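Plenov Second Night (2LP, clear vinyl)

Zurncombe Records, catalogue no. ZUR 41
In stock, ships from Hobart
Posted Jan 20, 2025

Okay, I've been wanting to put this one up in the shop for ages. Plenov are the band I play to anyone who tells me they don't like instrumental music, and Second Night is the record I reach for first (sorry, debut album, I still love you). It's a double LP, seven tracks over four sides, and this is the first time it's been on vinyl at all. Before now you had the download or one of the cassettes they sold at shows, and good luck finding a cassette.

If you haven't heard them: two guitars, a harmonium, a drummer who mostly uses brushes, and a lot of patience. The opener takes its time. The first time I put it on I went off to make a cup of tea, came back, and the drums still hadn't come in! Then they did, and I let the tea go cold. Side B is the loud one. If you've got neighbours through the wall, maybe save it for the afternoon. 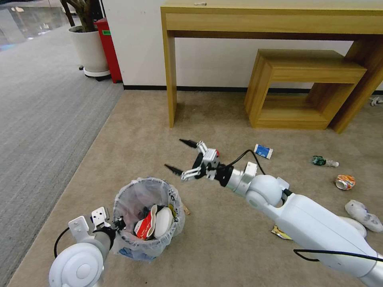

The pressing was done from a new master, and it's much kinder to the quiet bits than the download was. The old version had everything pushed right up, so the harmonium sounded like it was sitting in your lap. Now there's some room around it, and you can hear the pedals creak in the slow part of "Ferry Weather", a sound I've grown very fond of. My copy has a couple of light ticks at the start of side C, gone after a clean. The rest plays beautifully.

A word on the split, as I've been asked twice already by email. The long piece, "Poltus", takes up the whole of side D and isn't broken across two sides. On the cassette it was chopped in half with a fade, and it drove me up the wall. It plays right through here, with the proper ending, where it goes down to one guitar and somebody putting something down on a table.

There's also a guest spot from Ó Dubhghaill on fiddle, on the last track of side A. I wasn't sure about it for the first few plays. Now I think it's the prettiest thing on the album, and I've had it stuck in my head most of the summer.

What you get

Two clear discs in poly-lined inners, a gatefold sleeve with a matte finish, a fold-out insert with the credits and a short essay by the band, and a download code (the code gives you the new master, not the old one, I checked). The spine is wide enough to read on the shelf, and I wish more labels would bother. No sticker on the front, no obi, nothing to peel off.

The whole run is 1,296 copies. It's a funny number, and Zurncombe tell me it's simply what came out of the plant once the rejects were set aside. They're hand-numbered on the back in pencil. I can't pick numbers for you, I'm afraid, I send them out in the order they come out of the carton. I took 200 for the shop, and over 40 of those went to people on the mailing list before I'd even written this page, so thank you, you lovely lot.

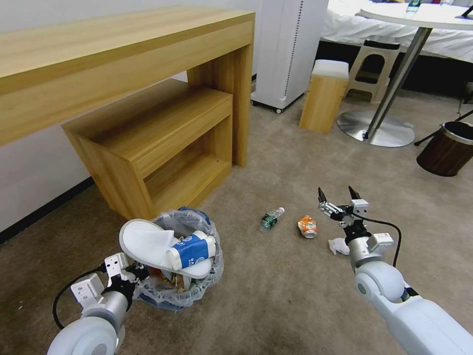 Details

Artist: Plenov
Title: Second Night
Label: Zurncombe Records
Format: 2LP, 33 rpm, clear vinyl, gatefold
Condition: new, sealed
Extras: insert, download code

Track listing

Side A
Ferry Weather
Lamps for the Long Room (with Ó Dubhghaill)

Side B
Gravel
Everyone Off at the Lights

Side C
Small Harbour
Second Night

Side D
Poltus

Postage and packing

I pack everything myself in stiff mailers with an extra layer of card on each side. The discs travel outside the sleeve if you ask for it, but that means I have to open the seal, so please say so in the notes box when you order. I won't do it otherwise. Combined postage is fine, and if you've paid too much for it I'll refund the difference.

Overseas orders go out tracked. Canada and the UK have been pretty quick lately, the rest of Europe a bit slower. If yours turns up with a bashed corner, send me a photo of the sleeve and the mailer and I'll sort it out.

Will there be more?

I asked. Zurncombe say there's no repress planned in this colour. They may do a plain black one in September if the band tour, and I'll put my hand up for some if that happens. The debut is on my list too, though I've only got the CD at the moment (it's in the CD section under P, and it's a bargain).

If you'd like to be told when new Plenov things arrive, tick the box under your email address at the checkout. I only write when there's something to write about.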